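Search this journal Search Advanced Go

30th July
By the Plirnness Home Study, Valtwood

4. What we learned about blue rooms

I should say up front that I love a blue room, so I came into this part of the study a bit biased (my coauthors have teased me plenty). We had 59 households in the Ramness set, and 43 of them kept a diary of where they put things down when they were tidying in a hurry. That gave us 1,918 entries, and reading them was a lot more fun than I expected!

What kept coming up was color. People in rooms with one strong color wrote things like "I just lost track of the edge of the shelf" or "everything runs together when I move fast." I had filed those under grumbling at first. Then I went back through the stills with the diaries open next to me, and I started to see what they meant. 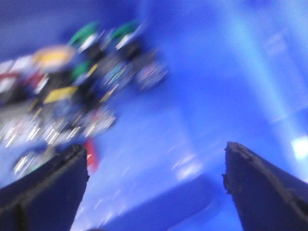

Figure 4. Strong blue tone and motion blur, with pale diagonal streaks at the upper right and a darker rectangular shape low in the middle.

Look at the darker shape in Figure 4. It could be a box, or a raised block, or the edge of some surface, and I went back and forth on it for most of an afternoon in June. We ended up coding it as "edge, unclear," the same label we used whenever two of us couldn't agree. The bright spot near the right side gave us less trouble, and we put it down as "light or reflection" and moved on.

I don't want to push this too far. A blurry still and a tired person with an armful of towels are different things, and the diaries carry most of the weight in this section. Still, the Joshi checklist (see Section 2) has no line for color at all, and I think it needs one.

Comments (3)

Our hallway is all one green and I walk into the bench constantly. Glad it's a thing.

Did you ask about lamps too? I'd love to see that split out.

Is the checklist up anywhere? The link in Section 2 goes to a blank page for me.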